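Dravthorpe Hall Surfaces and Furnishings Gallery

Refurbishment of the Ground Floor Rooms

The Dravthorpe Hall ground floor rooms have reopened to members and visiting groups following 12 weeks of refurbishment. The work was planned by the Facilities Office under the direction of Denise Tunstall, with furnishings selected by Adjoa Gbeho. This page presents the tabletops and work surfaces chosen for the rooms. Further pictures will be added in June, when the upstairs reading room is finished.

Groups wishing to reserve a room should apply in writing to the Facilities Office. Each booking is limited to 60 minutes during the opening period.

Work Surfaces

Marbled surface, cream and beige. The pattern is soft and cloudy, with patches of off-white, ivory and light tan and faint veining that runs on the diagonal. A straight gray strip marks one boundary. The pale colors were selected to suit the painted walls of the east room. 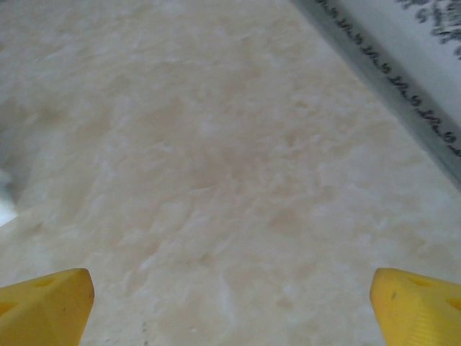

Care of Surfaces

Users are asked to wipe all surfaces with a soft, damp cloth at the end of each booking. Scouring pads and bleach must not be used. Spills of coffee, tea or ink should be reported to the front desk on the same day.

Requests for Prints

Prints of the pictures in this gallery may be requested from Fuseini Mahama at the Facilities Office. Please allow 11 working days for delivery.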